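Call for Participants: Loading and Reach Study at the Ornden Workshop

Ornden is looking for people who will come and load things into the back of a car, take them out again, and tell us what was uncomfortable. You do not need to know anything about cars. It is enough that you have a normal experience of carrying shopping, bags, boxes or a folded stroller.

The study is called Lanel. It is led by Rosaura Betancur together with Rhydian Gough, and it continues until the end of October. We want to learn how people of different height and strength move when they lift something over the edge of a cargo area, and where they put their hands when they reach for a raised tailgate. Most of the published advice on this subject was made with young men of average height, and we would like to hear from everybody else also.

The sessions are in our ground floor workshop, in the room with the tall windows. The car body stays in one place during the whole study. It has no seats and no trim in the back, so please do not expect the comfort of a finished car. We ask you to wear long sleeves which are not too loose, because bare metal edges can scratch the arms.
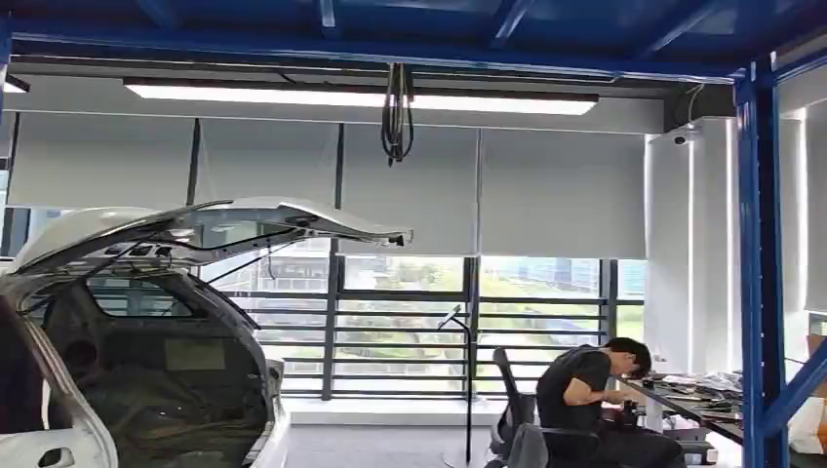
Each session takes two hours, including one break with coffee and something to eat. First, Mared Gwynne will measure your height, your arm length and your grip. Then you will be asked to do a series of simple tasks — for example to place a suitcase as far inside as you can, or to take out a small box which stands behind a larger one. No item is heavier than 6 kilograms. You may refuse any task and you may stop at any moment, and you will receive the full payment in both cases.

Who can take part:

- adults of any height, and we especially need people who are shorter or taller than most of their friends
- people who use a car at least sometimes, as driver or as passenger
- people who can stand and walk for twenty minutes without a rest
- people who understand spoken English well enough to follow instructions

Please do not apply if you had back or shoulder surgery during the last year, or if your doctor told you not to lift.

You will be paid 255 dollars for the complete study, which consists of three sessions. The payment is made by bank transfer after the third session. We regret that we cannot pay for travel, but parking in the yard is free. The entrance is from the yard side, at door 415.

We make notes and measurements during the sessions. Your name is kept separate from them — Branwen Beddoe has the only list, and she will delete it when the payments are finished.

To apply, write a short message to Vicente Ocampo at the Ornden office, or call extension 1951 in the morning. Please tell us your height, your age, and whether you prefer mornings or afternoons. We answer every message, but it can take one week.

Related calls

Misine: testers for a folding step, evening sessions
Gape: interviews with owners of small vans
Workshop assistant, part time
How we store your data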